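Part 4: Setting up your clothes rack and planning the laundry corner

If you've been following along since Part 1, you've got the shelf up and the hooks sorted, and now we're on to my favorite bit, the hanging area! I've put together more of these than I care to admit (my own place, my sister's, then most of the second floor at Vundmont when I was helping people move in), so what follows is how I do it now and not how the leaflet tells you to. The leaflet that comes with the Flolum rack is two pages of arrows and it drove me up the wall.

Set aside an evening. I started mine after dinner one January and was hanging shirts on it before bed, with a long break in the middle for tea.

Before you start

Clear yourself a patch of floor a bit bigger than the rack will be. Carpet is kinder to the parts but harder to get things level on, so I build on carpet and then move the whole thing onto the hard floor for the leveling. Have these close by:

A small level (the one on your phone is fine)
A soft cloth
A pencil and a tape measure
The little hex key from the box
Painter's tape, which you'll want more of than you think

Lay out all the parts and check them against the list on the back of the leaflet. My box had 16 screws in it and the leaflet showed the same, so if yours is short, stop and write to them before you go any further. Quote the part number for the screw bag, 2434, or they'll send you the shelf pins. Ask me how I know.

Putting the rack together

1. Fit a foot to the bottom of each pole. Push down and twist until it stops. It should feel snug, and if it wobbles at this stage it will wobble forever.

2. Stand one pole up and get someone to hold it. My neighbor Tobias Villanueva held mine and talked about his tomatoes the whole time, which I recommend. If you're on your own, lay both poles flat on the floor and do the next step lying down (the rack, I mean, though you may end up down there too).

3. Slide the top bar into the bracket on the first pole. Start the screw with your fingers and leave it loose.

4. Do the same on the other side. Keep that one loose as well.

5. Now give the whole thing a gentle shake so it settles where it wants to be, then tighten both sides a little at a time, swapping back and forth. Going all the way on one side first is how you get a bar that sits crooked.

6. Push the end caps on. They're a tight fit. I run them under the warm tap for a minute, dry them with the cloth, and they go on like a dream.

Note: if a cap won't go on straight, take it off and turn it a bit before trying again. Please don't hit it with a hammer.

Caution: keep the rack away from heaters and out of the path of any door. Small kids will try to swing on the bar — mine was used as a monkey bar inside of an hour — so if you have climbers in the house, put it behind a door they can't open.

Leveling it

7. Put your level in the middle of the top bar. If it's off, look at the feet before you start blaming the floor. One of them probably isn't pushed all the way on.

8. Still off? Fold a bit of card and slip it under the low side. I know, I know, but it works, and once there are coats on there you'll never see it.

9. Mark where the feet go with painter's tape. You'll be moving this thing to vacuum and it's lovely to be able to put it straight back.

Loading it up

Start from the ends and work toward the middle. Heavy coats go right next to the poles, shirts and light things in the center. I did it the other way for years and couldn't work out why my bar had a dip in it!

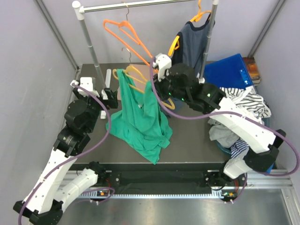
Leave a hand's width between anything damp, too. I used to cram a whole wash on there and then wonder why the collars still smelled funny the next day. If you only have room for a short rack, hang half, wait, and hang the other half. It's slower but you don't end up washing it all again.

For hangers I like the Orkus ones, the plain kind with the notches. They grip straps well and they're thin enough that I can fit a good number on without everything bunching up. The padded Ambrose ones are nicer for sweaters, but they eat up the space, so I keep just 2 of them for the things I really care about.

Looking after it

10. After the first week, go around every screw again with the hex key. They all give a little once there's weight on them.

11. Wipe the bar down when you change your clothes over for the season. Dust up there ends up on your shoulders.

12. Keep the hex key with the rack. I tape mine to the back of the shelf from Part 2, and it's still there whenever I need it.

Part 5 is drawers, so you'll want that tape measure again, and the pencil if you haven't lost it yet.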